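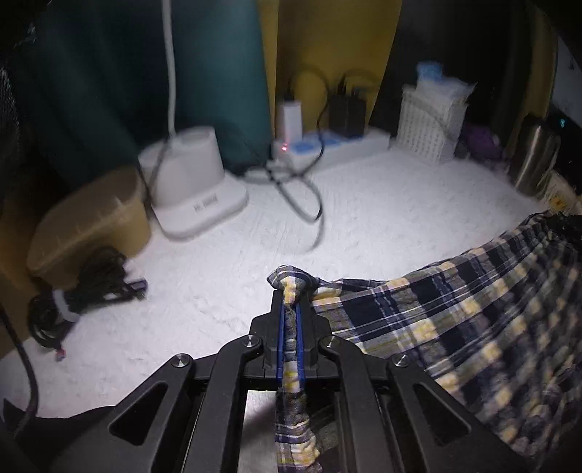
Pollex is a set of short demonstrations for cloth handling, recorded with a hand-held gripper in lived-in rooms. It covers grasping, lifting and moving soft items, with a wrist-view video and a finger-width track for every episode. A grasp usually looks like the plaid cloth here, bunched and twisted between the two blue-lined fingers, with the rest lying in loose folds. We left chargers, cables and boxes where they were, so backgrounds are busy and a policy trained on this set should not expect a bare floor or a clean table.

## Contents

- 3705 episodes, most of them under 25 seconds
- Video at 30 frames per second
- Finger width, logged once per video frame
- One text label per episode, written by the person who recorded it

Data is split by room. The `erham` and `sturkumow` folders are for training. `gallagher` is held out and should stay that way if you want to compare numbers with ours.

## Recording

Each operator did roughly 50 practice grasps before any were kept. Episodes start with the fingers open and end when the operator presses stop. Failed grasps are kept and marked `success: 0`. Please don't drop them without saying so in your results.
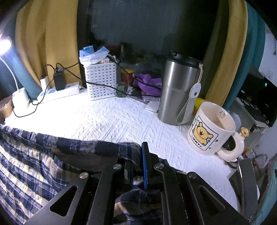 *Tabletop view with the fingers nearly closed; plaid cloth at lower left, tumbler and mug on the table.*

## Known problems

- Lamps near the lens wash out part of the view. Exposure was not locked.
- Finger width drifts by a small amount in long sessions. Recalibrate from the first open frame.
- Labels are uneven. "Blanket", "cloth" and "throw" may all mean the same item.
- Plaid fabric is over-represented in the training split. Plain dark fabric is rare.

## Changes

Thursday, August 1, 2019: first release. Text labels for `sturkumow` will be redone in November.

Contact: Szabolcs Lengyel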